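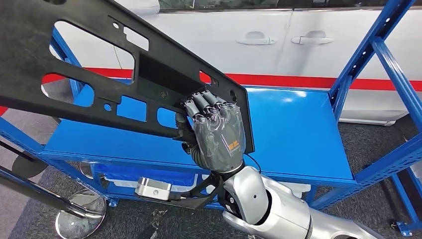 My neighbour swore I'd be sending it back within a week, everything Plastel make is too flimsy to bother with, she said, and you'd be better off getting one from a scrapyard. Well, I've had mine since June and it's still here!

I went for the Stunside panel in black (part 2226, if you're hunting for it) to replace one I'd cracked myself by leaning on it with a knee. It cost me 84 quid with postage, so I was ready to be fussy. The plastic is properly rigid, matt all over, and the ribs round the openings give it a good bit of backbone. I like that it doesn't show every fingerprint.

Fitting was mostly fine. The big rounded openings lined up first time, and so did the two small rectangular ones, but one of the little round holes was a touch tight and I had to go at it with a file (gently, 3 or 4 strokes, then try it again). No clips in the box either, which is mean at that price. I ended up buying a bag of Redent ones and they went in lovely.

My only other moan is the instructions, a single folded sheet with drawings the size of a stamp. Get your reading glasses out.

9 out of ten from me, and I'd buy it again.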